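Nustgate House Kitchen and Common Room Meeting
Minutes, 2024-09-03

Present: Teresa Ó Riain, Ye-seo Ok, Ultan Keane, Pádraig Buckley, and me (Ciarán Mac Giolla, taking notes again after I made the mistake of bringing a pen). Apologies from the whole of the top floor, who had a deadline.
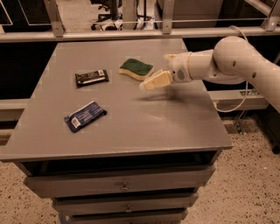
We started a bit after six because Pádraig was still finishing his soup, and we went straight into matters arising from last time. The window latch has been fixed. The second kettle has not been replaced, and Teresa said she'd order one this week if people could please stop sending her links to kettles. She has plenty of links.

1. Wrappers and the gray cabinet

This took up most of the meeting, so I'll try to be fair to everybody. Ye-seo put it on the agenda. Her point was that the top of the gray cabinet has turned into a halfway house for snack wrappers: people eat the chocolate bar or the chips or whatever it is, put the wrapper down flat, and wander off. She's been clearing it at the end of the day and she would like to stop doing that, please.

Ultan said he was guilty of at least some of it and that the trouble is the trash can, which lives behind the door, so when the door is propped open you can't get at it. There was a lot of nodding at this. Pádraig said he had been in the building two years and had thought the trash can was gone! We went and looked. It was there, and quite full.

Agreed: the trash can moves to the left side of the cabinet, where you can reach it from the armchairs. Ultan to move it. (He did it during the break, so that's one action closed already, well done Ultan.)

Teresa asked whether we wanted a second bin for recycling next to it. I was for it, Pádraig was against because of the space, and Ye-seo pointed out that the shiny kind of wrapper mostly can't go in our recycling anyway. We left it. Somebody can bring it back in January if they feel strongly.

2. Sponges

Related, and livelier than you'd think. We get through a lot of sponges, the green and yellow kind with a scouring side, and they turn up everywhere except the sink. Ye-seo's suggestion was one sponge for dishes, which stays at the sink, and one for wiping surfaces, which stays on the cabinet. Pádraig wanted to know how anyone would tell them apart, and we talked for a good while about cutting a corner off the surface one. I liked this (my mother does it) and so did Teresa, so that's what we're doing.

Agreed: snipped corner means surfaces only. Please don't wash your cup with it. New sponges are in the drawer under the microwave, and anybody can open a fresh one without asking.

Teresa will also pick up a bottle of surface cleaner. The cabinet top is scuffed and a bit smudgy, and Ultan thinks the smudges would come off with a proper go at it. The scuffs are probably there for good. He and I said we'd have a try before the next meeting.

3. Snack money

Teresa went through the tin. We had 100 dollars at the start of the summer and there are 39 left, plus a button. She's happy with that, though she did remind us that the tin is for shared things and that putting in an IOU reading "soon" isn't a payment. Pádraig has promised to settle up.

Ye-seo asked if we could try the mixed box from Lulside in place of the usual order, mainly because she's tired of the usual order. Carried with enthusiasm! Teresa to order one box and see how fast it goes.

4. Cabinet key

The cabinet has a lock, and the key has been missing so long that two of us didn't know there was one. Ultan thinks it may be on the big ring in the Söderlund room. If it isn't there we'll carry on as we are, and I'd say we've managed fine.

5. Any other business

The copier code is 3282 now. It's written inside the supply closet as well, so please don't come and ask me.

Pádraig asked who owns the blue casserole dish. No one claimed it. It goes on the windowsill until the next meeting, and after that he's keeping it.

Ye-seo wondered about a cleaning rota, there was a silence, and then Teresa said we could do it by floor and take a week each. We'll try that for a month. Our floor goes first, starting with me.

Actions
Ultan: look for the cabinet key
Teresa: kettle, surface cleaner, Lulside box
Ye-seo: snip the sponge and put up a small note about it
Ciarán and Ultan: clean the cabinet top properly
Pádraig: pay the tin, move the casserole dish

Next meeting same time next month, in the common room. Pádraig is bringing cookies.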